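From: Sumaiya Begum
To: hatby-list
Date: June 21, 2020
Subject: Re: open day, who is doing what (and the plates)

Hi all,

Typing this between two calls so bear with me. Answers to Anjana's questions inline, then the rest of what I have on the dish demo underneath. If you only read one part read the part on where people stand.

Anjana Wickramasinghe wrote:

> Hi everyone,
>
> Trying to get the open day plan into one place before I go on leave.
> Things I still don't know:
>
> 1. Is the dish rack demo the main one or is it Lui's sorting thing?
> I have seen both on different versions of the schedule.
>
> 2. How long is one run, start to finish? I need it for the group
> rotation. Last year we said "short" and then had people backed up
> into the stairwell.
>
> 3. Can visitors hand a plate to the arm? Two of the schools have
> asked. I said I'd find out and then did not find out.
>
> 4. Who talks and who has the stop button? I don't want one person
> doing both.
>
> 5. Prevumia want to bring their own people for the first slot and
> stay on for questions. Fine with me but somebody has to own it.
>
> Also the sign-up sheet is at 82 and I would like to close it. Shout
> if you object, otherwise it closes tonight.
>
> Anjana

1. Dish rack is the main one. Sorting is the backup, set up on the other side of the room and only switched on if the rack demo has to stop for more than a few minutes. Lui knows. The schedule with sorting on top is the old one, please bin it.

2. Nine minutes with talking. The run itself is four if nothing gets dropped, the rest is the intro and one question. I'd put the groups in at twelve-minute spacing, less than that and we get the stairwell again.

3. No. Sorry to the schools. What they can do is choose which slot the plate goes in -- call it out, operator types it, arm goes. Kids liked that a lot at the Gomon visit, more than handing things over if you ask me. Grown-ups too, they just take longer to call out a number.

4. I talk for the first half, Lui has the stop. Then we swap. Whoever has the stop does not answer questions, does not look at their phone, does not hold the door for anyone. I know it sounds strict. It's the one thing I care about all day.

5. I'll own Prevumia. Somebody send me the name of whoever is leading their group, I have a phone number and no name.

No objection on 82. Close it.

OK so the demo. For the people on this list who haven't been up to the lab since we moved the tables, the page I keep for it is pasted below, picture and all. Formatting may go funny in the mail.

DISH RACK DEMO -- running notes

The task is plates into a rack, one at a time, on edge. We picked it because everybody in the room has done it that morning and has an opinion. Nobody needs the background on grippers to see whether it went well.

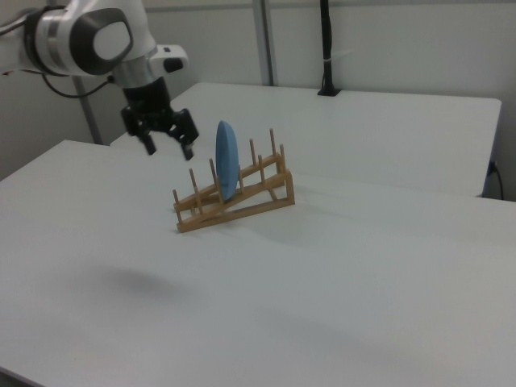 Last changed: August, by S. Begum (old notes kept at the bottom of the page)

One light blue plate standing in the wooden rack, gripper open up and to the left of it. I like to stop the arm in this sort of position and do my talking, fingers apart, nothing in them, plate where everyone can look at it. People come in wanting to know how hard it squeezes, and with the gripper hanging there open you can point at the two fingers and explain.

(Yes the date line says August, that's last year's, I haven't touched the page since. Will fix when the new notes go in.)

What to say, more or less:

The slots are the interesting bit. The pegs are thin and the plate has to come down between them standing up. A person feels the peg and wiggles. Our arm does a small amount of wiggling, see the code if you want to know how small. If it meets too much resistance it backs off and tries again, three tries and then it gives up and asks for help. Do not talk over the giving up!! It's a good moment, let them see it. At Gomon somebody clapped.

Keep the table clear. Rack, plate, done. No coffee, no leaflets, no phones put down "for a second". The arm throws a soft shadow across the tabletop and the one time we had leaflets out, half the questions were about whether it would hit the leaflets.

Do not move the rack between groups. If it gets bumped, tell whoever has the stop, redo the rack position step and apologise to the group, it takes a minute. I'd rather lose the minute than watch it put a plate down next to the rack with confidence.

Cable on the right hand end of the back table, the black one that goes down to the floor. Visitors stay on the near side and don't go round there. I want tape on the floor for this and I want it down the night before. Who has the tape.

Questions we always get, and what I answer:

Can it do my dishes. Not yours, no. Plates like this one, in a rack like this one.

Does it know it's a plate. Depends what you mean by know, then I move on pretty fast because that one can eat the whole slot.

What about forks. Come back next year. (I have been saying this for a while.)

Will it take somebody's job. Take this one seriously please, don't joke it off. Say what we use the work for and what we don't know yet. If it gets long, offer to carry on out in the hall.

End of pasted page.

Where people stand: groups come in by the main door, line up along the near side behind the tape, leave by the side door. Short ones in front. Teachers tend to drift toward the arm to take a picture of their class, be nice about it but get them back. No group larger than what fits in one row, if it's two rows the back one sees nothing and starts chatting.

Things I still need:

- floor tape (see above)
- spare plates, same kind. I don't want to swap in something heavier halfway thru the day
- somebody on the main door who is not Lui
- the Prevumia name
- a clock visible from where the talker stands. Last year I was guessing and I guess long

Dry run is the afternoon before, full thing, with talking, and with people standing where the visitors will stand. I need four of you to be the visitors. Ask annoying questions. Please don't all be nice, it's no use to me.

Anjana -- before you leave can you put the new schedule on the Hatby shared drive and delete the old two? I can't see who owns them and it won't let me. And who do I bother about room keys while your away?

Got to run, next call.

Sumaiya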